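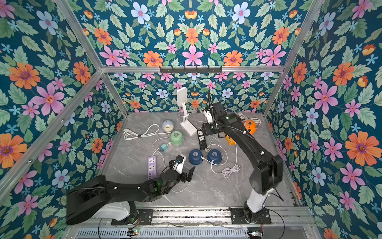 Large Patterns in Small Rooms
Speaker notes, Plirkham Home Decorating Evening, 14th June

Opening

Thank people for coming. Say where the sample books are and that they can be handled during the break but not taken home. The Vistska book is the fat one with the loose spine, so please keep it flat on the table.

Ask who has hung paper before. Ask who has hung it and had to take it down again. Leave time for answers.

The talk covers choosing a large pattern, working out how much to buy, and getting it on the wall. Paint is not covered. There was a session on paint last October and the handout from it is still on the back shelf.

Small rooms

The usual advice is small room, small print, pale color. I followed it in my own hallway for years and the hallway looked like a hallway. Then I papered the downstairs bathroom in a big leaf print on a nearly black ground and people started commenting on it when they came out.

A large print in a small room doesn't shrink the room much. What makes a room feel tight is usually furniture and poor light. Tell the story of the wardrobe here if time is good. Skip it if not.

Dark grounds need more light than you expect. Check the room at night with the lamps you really use. Tape a full-width sample to the wall for a few days. A sample the size of a postcard is no use for a large print. You may get half a petal.

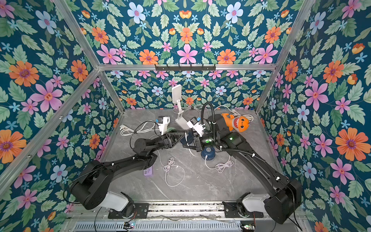 Mirrored floral on a deep teal-blue ground, used on the side walls as well as the back.

Repeats

Explain the repeat. It's the distance down the roll before the pattern starts over. It should be on the label. Hold up the Amin roll and point to it.

Straight match: the pattern lines up straight across from one strip to the next.
Drop match: the next strip shifts down, usually by half a repeat.
Random match: no lining up, typical for textures and some stripes.

Mirrored patterns deserve a warning. The eye finds the center line of the motif right away, so if that line lands four inches off the middle of the wall, you will see it every day. Start from the middle of the main wall and work out both ways. Let the uneven strips fall in the corners.

Draw on the flip chart: wall, center line, first strip either centered on the line or with its edge on the line. Choose whichever leaves wider strips at the corners.

How much to buy

Measure the height in 3 places. Use the tallest. Add four inches for trimming, then round up to the next full repeat. That gives the length of one strip.

Worked example, write it out slowly: a long repeat can waste up to 15 percent of the roll. On my bathroom it meant one more roll than the calculator on the store website gave me. Buy the extra roll at the same time and check that the batch numbers match. Ask about returns before you open anything.

Someone always asks about subtracting doors and windows. With a large repeat I don't subtract windows at all.

BREAK HERE. Coffee is in the hall.

What goes in front of it

Busy paper behind busy surfaces is a matter of taste. I like it in a kitchen corner and would not want it behind a desk. If the counter collects things, look at the counter and the sample together before you order.

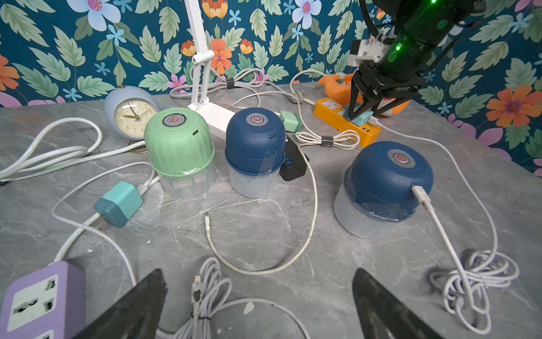 Dark teal floral behind a tabletop of portable blenders, chargers and white cables.

Pale worktops sit easily with dark paper. Gray does too. If you want the wall to do the work, repeat one of its minor colors on something small, such as a towel or a lampshade, and leave the main color alone. Matching curtains to the biggest flower is very hard to get right and I have given up trying.

Hanging

Tools: plumb line or level, long scissors, snap-off knife with plenty of new blades, smoothing brush, seam roller, bucket, sponge, clean towels.
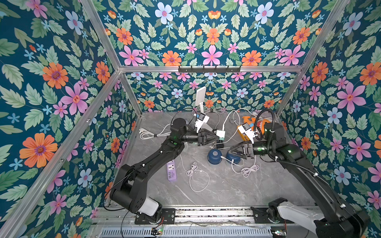 Never trust a corner to be vertical. Wrap the paper around an inside corner by half an inch, cut it there, and drop a new plumb line for the first strip on the next wall. The pattern will be slightly off in the corner. Stand back and it disappears.

Nurenel paste is what I use for heavy papers. Read the label for yours, because some are paste-the-wall and some need soaking time. Keep the room near 70 degrees and turn off any fans while it dries.

Allow 3 evenings for a small bathroom. Leave the strip over the door for last.

Questions. Collect the sample books before people go.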